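Table Service, Week 3: Loading and Carrying the Tray
Handout notes, Irina Stoica

Okay, so last week we did folding and I talked too long, and we never got to trays. Sorry! We're doing them properly now, and Florin Nistor has the second half of the session for the soup course.

Start with what goes on first. I always put the bowl on before anything else - it's the tallest thing and the one that'll slide on you - and I leave the plate on the table until I know where the bowl is going to live. Most of you do it the other way around, grab the plate because it's big, and then there's no room left. Try it my way for a week and then argue with me.

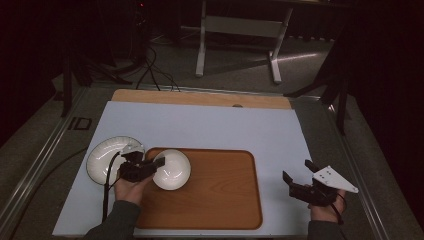
Photo: Dunis

A bowl sitting partly over the rim like that one is a bowl I'd move before I lifted anything. Get the whole foot of it down on the flat part. If you can rock it with one finger, it isn't on the tray yet.

The plate comes next, and it goes flat. Please don't lean it on the bowl (I know, it looks so neat in the catalogs). If both won't fit flat, make two trips. I worked banquets at Toltley for 17 months and I made two trips all the time.

Now, the tray itself. I like a raised rim and rounded corners, and I like to look it over with nothing near it before I load.

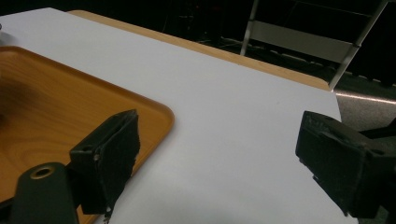
Reading time: 2 minutes

So run your thumb along the inside of the rim, all the way around. You're feeling for crumbs and sticky spots, mostly in the corners where a cloth skips right over. Wipe with the grain if there's a grain to follow, then dry it. A damp tray and a glossy bowl are a terrible pair.

Where you set it down matters too. Keep the near edge close to you, with a hand's width of table in front, and leave clear space on the side you serve from.
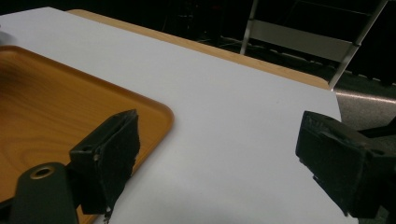

For the lift, bend a little, slide the tray toward you until you can get your fingers under both short sides, and bring it in against your ribs before you straighten up. Elbows in! Heavy side toward your body. Walk at your normal speed - going slow makes people wobble more.

For January: read the Ó Flaithearta chapter on clearing, and bring a tray from home if you have one.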